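Reading time: 2 min

We use cookies to remember your settings. Accept / Manage

Wovesura cell – maintenance meeting, minutes

2018-06-08
Present: Adjoa Ametepe (chair), Abena Dankwa, Wumpini Korletey, Gifty Osei. Apologies: Augustina Darko.

1. Last minutes. Agreed, no changes.

2. Fridge task in the sim. Wumpini has redone the arm base position in the model to match the floor bolts. Reach over the middle shelf now fine. Elbow still the worry – it comes close to the drawer front when the hand is in the upper compartment. Gifty wants the elbow limit set in the controller too, not just in the model. Agreed.
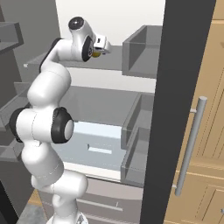 Minutes taken by Abena Dankwa

Small yellow item, held over the shelf, is the test piece for now. Stay with it till the release height is sorted. Door bins on the right to be left out of the runs untill then.

3. Wrist joint, real arm. Stemitz sent the new seal, fitted by Gifty. Noise gone at low speed, still there at full. 10 minute warm-up before every run, please, and write it in the book. More than 40 runs since last grease, so due now. Use the Omura grease, not the old tub.

4. Gripper. Finger pads worn on one side. Wumpini to swap and re-zero. Spare pads: 4 left in the cupboard, Adjoa to order 12.

5. Cable. Rubs at the base when the arm turns left. Tie moved, looks better. Check agian next week.

6. AOB. Pathirana visit moved to October. Augustina to confirm by email.

Actions: elbow limit – Gifty. Pads – Wumpini. Order – Adjoa. Grease – Gifty, before next run.

Comments (3)

Augustina: Sorry I missed it. Visit confirmed, will forward.

Wumpini: Pads done, zero was out a bit. Saved the old values in case.

Gifty: who has the grease gun??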